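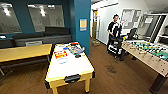

Week 6: Friction, and the Places It Goes When You Aren't Looking

Course notes, L. Sandoval. Bring these to section. The copy you left on the bus does not count.

We finished last time with the block on the ramp, a block that has now been sliding since April and deserves a rest. Two things to carry over from it.

1. Static friction is a limit. It pushes back exactly as hard as it has to, up to a maximum, and then it gives up. Most of you wrote the maximum every time. Of the 39 quizzes I graded, I could count the exceptions without taking off my shoes.

2. Kinetic friction, in our simple model, doesn't care how fast you go. Real surfaces do care, a little. We will ignore their feelings until Week 9.

Air as a lubricant

Put a thin layer of air between a puck and a table and the friction drops to nearly nothing. The puck then does what Newton said it would, and students act surprised. 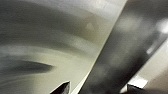
What's left is drag, plus whatever is lost at each bounce off the rail. For the bounce we use the coefficient of restitution, e, the speed after divided by the speed before. A puck that hits at 20 and leaves at 16 (pick your units, but write them down) has e = 0.8. Energy goes as the square of the speed, so it keeps 64 percent. The rest becomes heat and that clacking noise.

Worked problem

A 106 gram puck leaves the rail at 2 meters per second. Find its kinetic energy.

One half times 0.106 times 4 gives 0.212 joules. If you got 212, you forgot the kilograms – see me, or see your conscience.

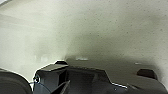
Now let the same puck hit the far rail with e = 0.8 and come straight back. Ignore drag. Its new speed is 1.6 meters per second, and its energy is 0.136 joules to three places.

Reading: Orozco, chapter 4, up to page 274. Skip the section on belts.

Problem set: 3, 5, 8 and 11. Number 11 has a typo in the Ernthorpe printing, where "rough" should read "smooth." It matters.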